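Keeping the Reading Room Quiet Enough: An Interview with Olanrewaju Nnaji

The Melluvby Institute for Local Records reopened its reading room to the public in May, following two years of building work. Olanrewaju Nnaji, Head of Reader Services, spoke to the Institute's newsletter about the changes, the new booking arrangements and the future of the parish collections.

Mr Nnaji joined the Institute as an assistant in the map store and has worked in every public department. He describes the former reading room as a place for which many readers had great affection and in which few of them could hear themselves think. "The old room shared a wall with the main staircase," he said. "School parties came up, deliveries went down, and the door never closed properly. We received more letters about that door than about the catalogue."

The new room occupies the north side of the Nwosu Building and has 44 seats, each with its own lamp and power point. Readers who need large tables for maps or estate plans are asked to say so when they book. The architects had first proposed a larger room, but staff asked for part of the space to be kept for a separate area where readers may talk. "People come here in pairs," Mr Nnaji said. "A mother and a daughter tracing one family will want to speak to each other. We used to ask them to go and stand in the corridor, and I was never happy with it."

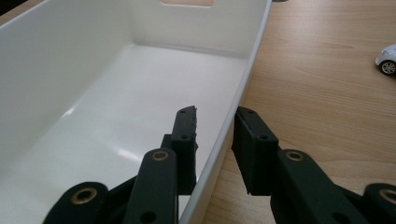
Do readers still need to book a seat in advance?

Seats may be booked up to 20 days ahead, and any that remain free at ten in the morning are given to readers who arrive without a booking. Original documents must still be ordered the day before, as most are held at the Utis store and brought over by van each afternoon.

The question of the Utis store came up several times in our conversation. It holds the greater part of the parish registers, together with the business papers of Floteck, the former pump makers, which were given to the Institute when the works closed. The wage books are now listed and open to readers. The letters are not, and Mr Nnaji was careful to make no promise as to when they will be. "They arrived in the order in which somebody emptied the cupboards," he said. "One member of staff is working through them, and she has other duties. I would prefer to open them late than to open them in a muddle."

On the subject of digital copies, he was more hopeful. Readers may now photograph most documents for private study without charge, provided that they sign the usual form at the desk. Bound volumes in poor condition are excluded, as are papers less than a lifetime old which name private persons. Copies for publication must be requested in writing, and the scale of fees has not changed.

Mr Nnaji was asked whether he was concerned that fewer people would visit once more of the registers could be read at home. He said that the enquiries he received suggested otherwise. "Someone finds a baptism on a screen and wants to know what the street was like, who owned the house, where the father worked. For that they have to come in and ask for the rate books. Those are heavy, and very few of them have been copied."

The reading room is open from half past nine until five. New readers should bring proof of name and address. Pencils only may be used at the tables, and coats and bags are to be left in the lockers beside the entrance.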